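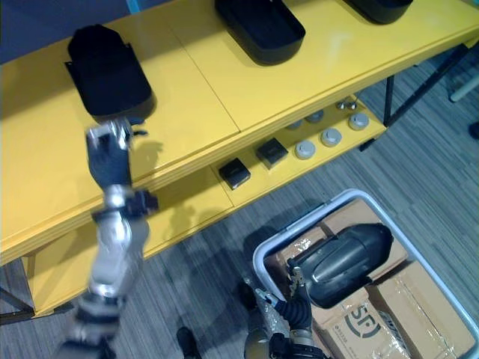
Progress reports / Bench layout trial

Second report to the Plunddale Fund
Prepared by Amirul Gunawan, workshop lead, Stendton
25 November 2021

The Fund asked for a plain account of whether the two-tier tables are doing what the application said they would. My short answer is that I don't know yet, and I would be wary of anyone on our side who claims to. What follows is what has been set up, what has been spent, and where I think the original case was too generous.

What the grant was for

The application, written before I took over, said that moving sorting work from flat benches to yellow two-tier tables would cut the time people spend hunting for small parts. The idea is simple enough. Parts sit on the lower shelf, containers go on top, and the person working lifts from one level to the other without walking anywhere. Jugah, who supplied the tables, made the same case with more adjectives.

What is in place

The tables are up and in use on the carpeted side of the room. The layout we have been testing puts black containers along the back of the top tier, with the small items in a row on the shelf beneath: square black boxes toward the left, then the round gray-and-white pucks, then the little metal fittings at the far end. The order was Ottavio Marino's choice. He wanted the largest differences in shape next to each other so that a new person would not need a chart. I think he is right about the order, though we have nothing yet that proves it.

The yellow tops have been better than I expected. Black items show up well against them, and people like them. I had put the color down as decoration when I first read the quote, and I withdraw that.

What is not working so well

The lower shelf is my main complaint. It is set forward a little from the top, which helps, but the back of it still falls under the upper tier and gets less light. Pucks placed toward the back are partly in shade. The fittings are worse, being tiny. Two of our regular sorters have told me they now pull everything to the front edge before they start, and the time they spend doing that was not in anybody's estimate.

We could fix this with a lamp under the top tier. We could also fix it by using a shallower shelf, or by going back to flat benches, and I would like the Fund to keep that last one in mind before paying for lamps.

The containers are a smaller problem. They are not a matched set. The open trays with rounded corners are fine. The soft, box-shaped kind has a flap that stands up and has to be folded out of the way, and people drop parts short of it. Pinico will exchange these for rigid ones but wants us to pay the freight both ways. I have not agreed to that.

Results so far

We have run 60 timed sorts, 50 of them on the new tables and the rest on a flat bench we kept back for comparison. The new tables came out faster. Before anyone quotes that, please note that the flat-bench sorts were all done in the first days of November, when half the group had never handled these parts. People get quicker at anything they repeat. I can't separate the table from the practice with the numbers we have, and a bar chart would only make the problem prettier.

Misplaced parts are a more useful measure. The fittings account for most of them, on both kinds of bench. That suggests to me that the trouble is the size of the part, and a table was never going to do much for it.

Money

We have spent $1,115 in this period, nearly all on the last table, the containers and delivery. Nothing has gone on staff time. The amount left will cover the rest of the trial if we don't buy lamps and don't pay Pinico's freight.

The application also promised a printed guide to the layout for other workshops. I have stopped work on it. It seems wrong to tell other people how to arrange their shelves when we are still moving ours.

Next period

Ottavio will run 19 more sorts with the order of benches switched, so that newer people start on the two-tier tables and go to the flat bench afterward. If the tables still come out ahead, I will say so and mean it. We will also try a lighter liner on the shelf -- cheap, already in the cupboard -- and see whether the fittings are easier to find toward the back.

I would ask the Fund to hold the second payment until those sorts are finished. Ottavio disagrees with me on this and thinks the tables have earned it already. His note is attached separately, and it is more cheerful than mine.

Questions about the timing sheets should come to me. Questions about the shelf order should go to him.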